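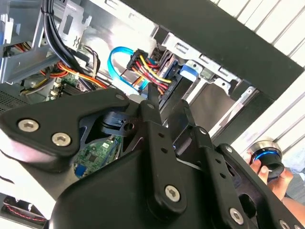
Verbeke Fossil Prep Starter Kit - Bench Version

In stock. Ships in 5 business days.

For cleaning small to medium fossils out of soft and medium matrix. Shale, mudstone, chalk, softer limestones. Not for granite-hard nodules, you need an air scribe for those and we sell one, see further down.

Put together by Riet Verbruggen, who did bone prep for years before she started selling tools. Second version of the kit. First one had a brush set that shed hairs into wet glue. Gone now, new brushes, much better.

What's in the box

- Pin vise, double ended, steel
- 5 carbide needles for the pin vise (fine and medium)
- Dental picks, one straight, two hooked
- Brush set, stiff and soft
- Sandbag, small, filled
- Hand loupe
- Consolidant, 200 ml bottle, ready mixed
- Pipettes for the consolidant
- 50 specimen labels, acid free
- 30 zip bags, two sizes mixed
- Practice block
- Printed guide, English only for now

Not in the box: safety glasses, dust mask, gloves. Buy these. Seriously. Rock dust is bad for your lungs and a chip in the eye will ruin your week. Any hardware store has them.

About the practice block

A lump of real shale with bits of fish in it. Scales mostly, sometimes a vertebra or some fin. Not a cast. Every block is different and we don't open them first, so no promises on what you get. Use it to learn how hard you can push. You will break something. Better a stray scale than the good one you found on vacation.

No dinosaur bone in any kit. People ask every week. We don't sell it and don't trade it.

Who buys this

Mostly weekend collectors, a few schools, some small museums that need a second bench. Fine for kids from middle school up with an adult next to them. The needles are sharp, really sharp. Under that age get the Plandidberg Junior Dig Box instead, it's plaster and plastic tools and much less to worry about.

Using it - short version

Long version is in the guide.

1. Let the piece dry out fully before you start. Days, not hours, if it came out of wet ground.
2. Put it on the sandbag and push it down till it sits by itself.
3. Brush off loose dirt, soft brush first.
4. Work with the needle at a low angle, away from the bone. Small flakes.
5. See a crack? Stop. Drop of consolidant, let it soak in, leave it overnight.
6. Label it before you put it away. Where, when, which layer if you know.

Don't skip 6. A fossil with no locality is just a nice rock as far as science is concerned. If you find something with teeth or a lot of bones still joined up, leave it in the ground, take photos with something for scale and call your nearest museum. Check the collecting rules before you dig too, they change a lot from place to place and public land is often off limits for bones.

Consolidant notes

Acrylic resin in acetone. Flammable, so keep it away from heaters and use it with a window open. Comes off again with more acetone if you mess up. Do not swap it for super glue because it's what you have in the drawer. Super glue is fine for some jobs but very hard to undo and museum people will sigh at you.

Goes thick if the cap is left loose. Top it up with a little acetone and shake. Refills on the Supplies page. Can't go by air, ground shipping only, so outside the mainland we send the kit without the bottle and take it off the price. Pick "no liquid" at checkout.

Specs

Case: hard shell, foam insert, latch front
Pin vise: takes both needle sizes in the kit
Needles: carbide, replaceable
Loupe: glass lens, folding
Consolidant: 200 ml
Guide: 30 pages, stapled
Warranty: 5 years on the pin vise and case, none on needles (they're needles)

Goes with

Ernetti Air Scribe, small. For harder rock. Needs your own compressor. Loud, wear ear protection.

Uredico Dust Box. Tabletop box with arm holes and a hose port for a shop vac. If you prep indoors get this one first, before anything else on the page.

Replacement needles, pack of 5. Same ones as in the kit.

Big sandbag. For anything heavier than a loaf of bread.

What customers said

"Got a whole ammonite out of a piece I'd given up on. Took me most of the winter. The hooked pick is the one I use all the time." - Kaisu Riihimäki

"Good kit, guide is a bit short on shale that splits. Had to ask by email, got an answer the same day. Case latch is stiff." - Abla Salameh

"Bought two for our school club. Would like more needles in the box, the kids snap them." - Pilar Sepúlveda

Reply from Riet: Latch loosens up after a week or so of use. More on splitting shale is going into the next printing. For clubs, write to us before you order and we'll throw in an extra needle pack.

Questions we get a lot

Will it work on amber? No. Different tools, different job.

Can I use vinegar on my fossil instead? Depends what it's made of. Vinegar eats limestone and it will eat a limestone fossil just as happily. Ask first.

Is the loupe good enough for microfossils? Not realy. You want a microscope for those.

Are the needles the same as last year? Same size, new supplier. They hold a point longer.

Do you identify fossils from photos? Jeanine Wouters does, when she has time. Send two or three sharp ones in daylight, with a ruler or coin in there, and say where it came from. No charge but be patient, there's always a pile.

Can you clean mine for me? Sorry, no prep work right now. List is full until December.

Shipping and returns

Orders over 200 ship free on the mainland. Under that it's flat rate, shown in the cart. Returns within 30 days if the consolidant is unopened and the practice block is still in one peice. Opened bottles can't come back, shipping rules.

Something missing from the box? Email us a photo of what you got and your order number. We send the part, no need to return anything.

School and museum orders: we take purchase orders. Discount starts at 5 kits. Allow extra time, we pack these by hand.

Page updated 14/06/2020. Old version of the guide still fits the new kit, only the brush section changed.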